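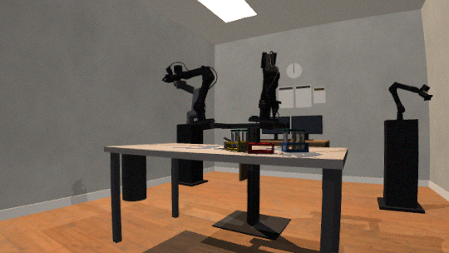 Rendered view: two black robot arms at a wooden-topped table.

Search the site Search Go

Skomo Press: Editorial and Publicity Meeting, Minutes
6th December | Posted by Jessie Dalgleish

Present: Valbona Stan (chair), Ermira Hodžić, Mattes Dreßler, Shota Hirose, Jessie Dalgleish (minutes)

Apologies: none

1. Minutes of the last meeting

Approved with one correction. Under item 4, the paperback of The Salt Courier was listed as a spring title. It is a summer title. Jessie to fix the copy on the shared drive.

2. The Kos Ledger (spy novel, third in the Jela series)

Ermira reported that the author has returned the line edit. Most changes were accepted. The author has kept the prologue, which Ermira had suggested dropping, and has shortened it to four pages. The manuscript now runs to 77 chapters, many of them very short. Mattes asked whether chapters would start on a new page. With that many chapters it would add a good deal of paper. Agreed that chapters will run on, with a line space and a number, as in the second book.

Two plot points are still open:

- Jela learns the name of the Kos station chief in the embassy chapter, but she seems to know it already in the train chapter before it. Ermira has written to the author.
- The double agent's passport is burned early on and used at the border near the end. The author says it is a second passport and will add a sentence.

Valbona asked that both be settled before the text goes to the proofreader. Ermira expects answers within the week.

3. Print run and price

Mattes presented two quotes for The Kos Ledger. A first printing of 2000 hardcovers is affordable on either one. The second printer is slower but includes delivery to the warehouse, and the first would charge for it separately. Preorders stand at 800, most of them from stores that did well with the earlier books.

Discussion of whether to print more. Valbona was not in favor. The second book was reprinted quickly when needed, and storage costs on the first book ran for two years. Ermira said the series ends with this one and some readers have been waiting to buy all three together, so the first two should be in stock on publication day. Agreed to keep the hardcover run at 2000 and to check stock of books one and two now.

The cover price stays the same as book two.

Action: Mattes to accept the second quote and confirm the delivery date in writing.
Action: Mattes to report stock of the first two books.

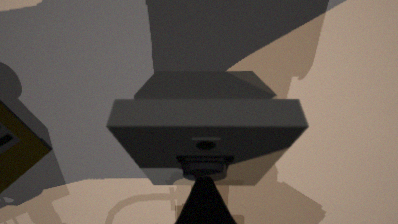

Shota Hirose said he was uneasy about the jacket copy. The draft gives away that the defector is Jela's brother, and readers of the second book will have spent a long time guessing. He would rather the copy stop at the letter from Kos and leave the brother out completely. He also pointed out that the draft uses the word "explosive" twice and that the book has no explosions in it.

Ermira agreed about the brother. Valbona felt that new readers need to know there is a family story in the book, since that is what sets the series apart from other spy fiction on the list. After some back and forth it was agreed that the copy can mention "someone from her own past" and no more. "Explosive" to come out in both places. Shota to circulate a new version, no longer than the current one.

4. Advance copies and reviews

More than 200 advance copies were requested through the form on the website. Valbona said that is too many for the budget. Agreed to send printed copies to booksellers, librarians and print reviewers, and electronic copies to everyone else. Reviewers who covered either of the first two books get a printed copy if they want one.

Jessie noted that several people asked whether they could read the third book on its own. The author thinks so. Ermira does not, and suggested a one-page summary of the first two books, to go in the advance copies only. Mattes said one page can be added without changing the page count, as there are blanks at the back. Agreed.

Action: Ermira to write the summary.
Action: Jessie to sort the request list and send a holding reply.

5. Launch event in Kamville

The Kamville bookstore has offered an evening slot in publication week. The author will read and take questions. The store would like a moderator who knows the series, and Shota is willing. The store orders its own stock, and unsold copies come back on the usual terms.

Valbona asked that the reading be taken from the first third of the book. The author had proposed the border chapter. Shota to suggest the scene in the hotel laundry, which is short and has plenty of dialogue. 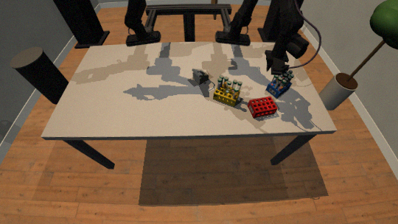

Rendered view: robot arms behind a table with three test tube racks.

6. Audiobook

Two narrators have sent samples for The Kos Ledger. The narrator of the first two books is not available until after publication. Those present had listened to both samples before the meeting. Ermira and Shota preferred the first reader for pace. Mattes preferred the second, who handles the older male characters better. Valbona asked whether listeners would accept a new voice for the last book in a series at all, and whether it might be better to release the audio late with the original narrator.

No decision. Valbona to ask the original narrator's agent for a firm date. If there is none before the end of December, the first reader will be offered the job.

7. Submissions

Three manuscripts were discussed.

- A Cold War novel set in a weather station. Well written, slow to start. Ermira to ask for a revised opening.
- A legal thriller with a retired judge as the lead. Declined. It is close to a title already on the list.
- A first novel about a forger who is hired by a museum. Shota and Jessie have both read it and liked it. Valbona and Mattes to read it before the next meeting.

8. Any other business

The newsletter sign-up page is still showing last year's cover art. Jessie to replace it.

Ermira will be away for the first part of next month. Questions on the Kos text should go to Shota while she is out.

Next meeting: date to be sent by email.

Contact Skomo Press | Copyright Skomo Press, all rights reserved | Back to top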